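Ticket 206 — Rodness: campaign save won't load after faction patch
Opened by: Oľga Paulík
Status: Reopened
June 9, 2010

Save from turn 32 hangs at the loading bar. Earlier saves are fine. I'm playing Brostham, no mods, and I've already done the reinstall, so please don't suggest it again. The patch notes claim old campaigns are "fully supported." Mine dates from February and clearly isn't.

Danica Hájek (support): Could you delete the cache folder, turn off autosave and try once more? Large treasuries — anything over 2,000 gold — have caused trouble for some Chettiar players. 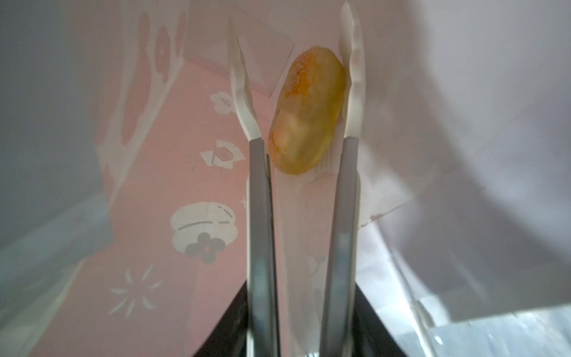 Attachment 1: fried pastry, toasted at one end

Oľga Paulík: Cache deleted, autosave off, same hang. I have far less gold than that and I'm not playing Chettiar, so I doubt the treasury has anything to do with it. The last thing I did was besiege Drestthorpe with 2 armies. Has anyone tested that?

Danica Hájek: Passed to the campaign team. A fix is planned for the next patch.

Oľga Paulík: The last ticket said that too. Leaving this open until I see it load.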